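Marites Fajardo has managed rental buildings for other people for most of her working life, and now she rents in one herself, a 99-unit place called Potgieter Court. When I told her I was writing about all-inclusive rent, she asked if I wanted the brochure answer or hers. I had already read the brochure.

The brochure says one monthly payment covers heat, water, power, trash and internet, and that residents "never think about bills again." Fajardo thinks about them constantly.

"Somebody is paying the electric company," she said. "It's me. They just don't show me the number anymore."

Her rent went up by $200 a month when Gemari, the company that runs the building, switched from separate metering to the flat rate last January. The letter called it a convenience upgrade. She asked the leasing office for the average utility cost per unit before the change and was told that wasn't something they shared. She asked again in writing and got a coupon for the laundry room.

I put this to Ashraful Gazi, who leases apartments for Gemari at Potgieter Court and two other properties. He was friendly and he had plainly been asked before.

"People like knowing what they'll owe," Gazi said. "A cold winter comes, your neighbor down the road gets a bill that scares him. You don't."

I asked what happens after a mild winter. He said the rate isn't adjusted mid-lease. I asked if it had ever been adjusted downward at renewal, at any building, for any reason. He said he would have to look into that. I haven't heard back.

There is also the matter of the cap. Page 5 of the lease says the flat rate covers "reasonable use," and that use above that level may be charged to the resident. Nowhere does the lease say what reasonable is. Gazi told me it's there for extreme cases, someone running a space heater with the windows open. Fajardo has a different reading.

"I wrote leases," she said. "You leave a word like that in when you want to decide later what it means."

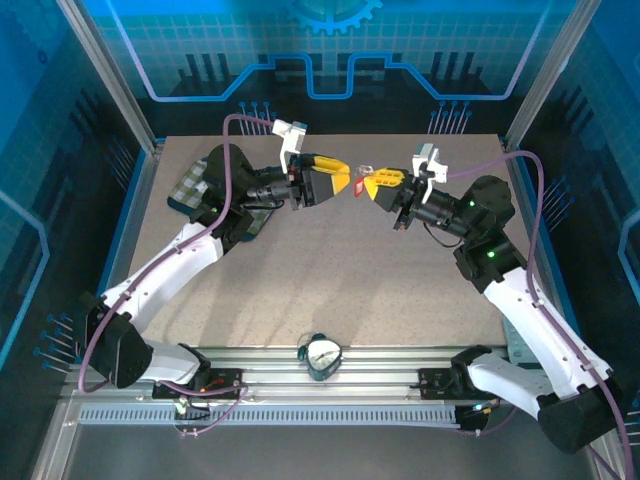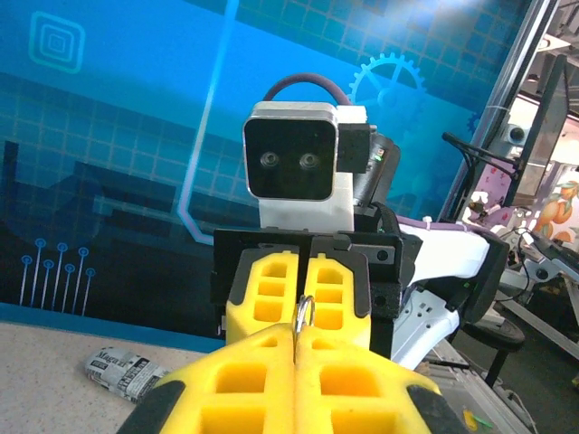
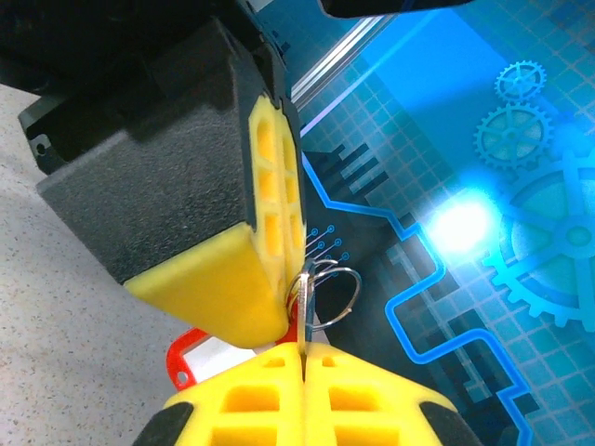
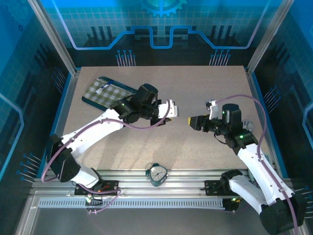 Gemari's other recent selling point is the entry system. Every front door at Potgieter Court is being changed over to Skelter, which opens with a phone, and residents pay a monthly technology fee for it on top of the rent that was supposed to include everything. A plain metal key, like the one between the yellow fingertips in the third picture, asks for no password and adds nothing to the rent. Fajardo asked to keep hers. She was told the old cylinders would be taken out whether she signed up for the app or not.

"So it's optional," she said, "in the sense that I can also choose to sleep in the hall."

Gazi disputes that. He says a resident without a smartphone can get a fob from the office at no charge, and that the fee pays for "the whole platform," meaning package alerts and guest passes along with the lock. When I asked whether a resident with a fob and no app still pays the fee, he said yes, because the platform is building-wide. I asked him to say it once more so I had it right, and he did.

I wanted to know what happens when the system goes down. Fajardo says it did, on a Sunday evening, and that she waited 2 hours in the lobby with her groceries. Gazi says there was a brief interruption and that staff responded promptly. He wouldn't say who was on duty. The after-hours number on the lobby wall goes to a call center, and when I tried it at nine at night I was told to submit a request through the app.

None of this makes Potgieter Court a bad building. Fajardo went out of her way to say so. The roof doesn't leak, the boiler works, and the repair people come when they say they will. She moved in after five years at the Festby, across the river, where the rent was lower and the elevator spent more time with a sign on it than without. She says she would make the same move again.

"I'm not asking for cheap," she said. "I'm asking them to tell me what I'm buying."

I asked Gazi whether Gemari would consider giving applicants a one-page breakdown before they sign, showing how much of the flat rate goes to power, how much to water, how much to the internet contract. He said most applicants don't want that level of detail. I asked how he knew. He said they don't ask for it.

Fajardo laughed when I passed that along. Her lease is up for renewal soon and she has started a list of questions on the back of the convenience upgrade letter. The first is what reasonable means. The second is whether the internet can be taken out of the rent, as she already pays for her own through her phone plan. She expects to be told no to the second and nothing at all to the first.

"Then I'll sign it, probably," she said. "Where am I going to go? But I want them to have to say it to my face."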